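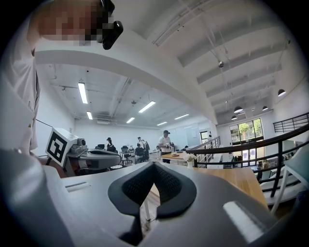 Section 5. Mounting the Fendero shelf bracket to a wall

Read all of it before you drill. Applies to the Fendero short and long. For the corner bracket see the Kikeo sheet, different holes.

Before you start

Need: drill, level, pencil, tape, the bag of screws marked A. Bag B is for the shelf board, leave it shut for now. Stud finder if you have one.

Note: old plaster walls are not drywall. Use the Pata anchors for plaster, the gray ones. The clear ones pull out.

CAUTION: Check for pipes and wires first. Never drill straight above or below an outlet or a light switch.

Steps

1. Find a stud. Mark both edges, then the center. Tape over the mark so the pencil shows up.

2. Hold the rail to the wall, lip facing up. Level it. Mark the first hole only.

3. Drill the first hole 42 mm deep. Wrap tape on the bit at that depth or you will go too far.

4. Put in one screw from bag A. Not tight yet, rail should still swing.

5. Level again. It will have moved. Now mark teh other holes.

6. Swing the rail out of the way, drill, swing it back. Anchors go in any hole that missed a stud. Tap them flush.

7. Drive the rest of the screws, middle first, then the ends. Hand tighten the last turn. A drill on full power strips the heads.

8. Hook the brackets over the lip. Push down until they click. No click, take it off and look for paint or dust in the channel.

Note: bracket spacing is 12 inches max for books. Wider is ok for light stuff, plants no.
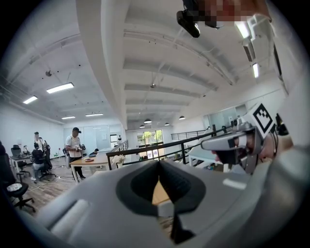
Baiba Vanags wrote in to say step 5 should come with a warning of its own, because her rail looked level on the first screw and was off by a finger's width at the far end. Fair. So: check the level at both ends, every time, and once more after step 7.

Shelf board

9. Open bag B. Lay the board on the brackets, back edge touching the wall. Bowed wall? Leave the gap, don't force it.

10. Screw up from below, 7 mm pilot depth, no deeper. The board is thin and the tip will come thru.

11. Wait until all the screws are started before tightening any.

CAUTION: Do not load the shelf on anchors alone. At least one screw per rail has to be in a stud.

If it wobbles

Side to side: bracket not clicked. Back to step 8.
Front to back: loose rail screw, or an anchor spinning in its hole. Spinning anchor, pull it and move up one size.

Bevan end caps are sold separately and go on last. Press, don't hammer. Instructions for those are in Section 7.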